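About Us

Updated November
By Geetha Rai

Drana is a small lab that writes working rules for robot arms on tabletops, and then tries the rules out on our own arms until we trust them. We love this stuff! There are six of us, we share two workcells, and most afternoons you'll find at least three people leaning over one table arguing about where a piece of tape should go.

How we started

Sharada Mudaliar and Fotis Giannakopoulos used to run tabletop arms at different companies, and they kept swapping notes on the same headaches. Two operators would set up the same task and get data that couldn't be compared. One would start the arm high, the other low. One would reset the objects after a bad grasp, the other would let it go and carry on. Neither was wrong, exactly - they had just never been given a shared way of doing it. So they wrote one. The first version was two pages long and had coffee on it, and Sharada still has it in her desk drawer.

That document grew into what we now call the Ovus handbook. It has 90 rules in it today, covering setup, operation, stopping, resetting and record keeping. Every one of them can be read out loud in a single breath (we check, and it's a fun meeting).

What we believe about good rules

A rule has to be something a person can follow at four in the afternoon with a tired arm and a tired brain. "Place objects carefully" doesn't help anyone. "Both hands out of the workcell before you release the hold" does. When Antonina Symonenko joined us as handbook editor, she went through the whole thing and cut every adverb, and it got so much better.

We also think rules should be allowed to die. Anyone here can challenge one, and if the people who run the arms can't say what it protects, out it goes. We've dropped rules we were very proud of.

And we write down our failures. Our incident log, Hisari, has 759 entries, nearly all of them small: a slipped grasp, a knocked object, a camera cable in the wrong place. New operators read a stack of them in their first week and they usually come back with great questions.

How we work at the table

Games and household objects are where we do most of our testing. Chess is a favorite of mine - the pieces are small, they stand close together, and a gripper that comes in at a careless angle can bump a neighbor. Our table rules for this kind of task are short:

Look at the wrist view before the first move and again after every reset.

Open the fingers wide enough to clear the pieces on either side of the target.

Come down slowly over a crowded corner, and back out the way you came in.

If the board shifts, stop and log it. Don't nudge it back with the arm.

Keep a hand near the stop button the whole time, even when things are going beautifully.
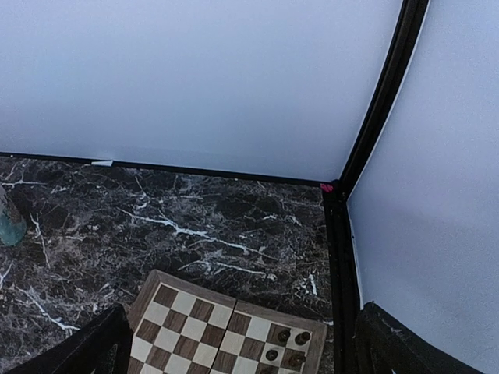
Who we are

Sharada leads the lab and looks after safety sign-off. Fotis builds and maintains the workcells. Antonina edits the handbook, and Panya Inthanon trains operators, both ours and visitors from other labs. I keep Hisari in order and write pages like this one. Rao, our scheduling tool, is named after nobody in particular, and we get asked all the time.

Come and visit

We host open afternoons for students, teachers and anyone who runs arms for a living. Bring a rule from your own workplace, good or bad, and we'll try it out at the table with you. Panya handles bookings and would be so happy to hear from you.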